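Kanevcombe packing firm to take over former Sondonby bakery

4 July 2020

A family-run packing company is moving into the old bakery building in Sondonby, filling a site that has stood vacant for 14 months.

Safavi, which packs dry goods and household items for small mail-order sellers, signed a lease on the building in June. It will keep its present unit in Kanevcombe until the end of the year and then move all of its work to the new address on Mill Road.

Owner Mahnaz Safavi said the company had run out of room. Orders went up sharply in the spring as more people shopped from home, and pallets were being stored in a rented barn in Cliscombe.

"We were driving back and forth twice a day just to fetch stock," she said. "The bakery has a proper loading dock and a floor that can take the weight. The ovens are gone, but the drains and the wiring are good."

The company expects to hire 20 people over the next year, most of them for day shifts. It now ships 2,000 parcels a week. Safavi said the new building could handle twice that, though she did not want to put a date on it.

The lease covers the ground floor and the rear yard. The upper floor, once the bakery's offices, will stay with the landlord and may be let separately.

Neighbors have raised questions about trucks. Mill Road is narrow at the north end, and cars are often parked on both sides near the school. The town asked the company to limit deliveries to between 9 a.m. and 2 p.m. on school days, and it has agreed - the condition is written into the permit. A request for a second driveway on the east side was turned down.

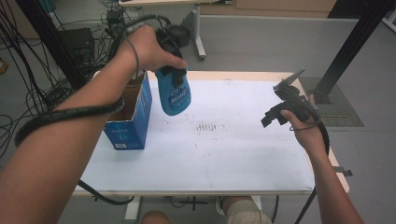

Nazanin Ghaffari, who runs the hardware store across the street, said she was glad to see lights on in the building again. Trade on the block dropped when the bakery shut, she said, mostly at lunchtime.

"People used to come in for bread and then cross over for a box of screws," Ghaffari said. "I don't expect it to be the same, but 20 more people on the street is 20 more people."

Work on the roof is due to begin later this month. The company will also put in new restrooms and repaint the front, which must stay brick red under town rules. Job openings will be posted at the Sondonby library and on the company's website from the last week of August.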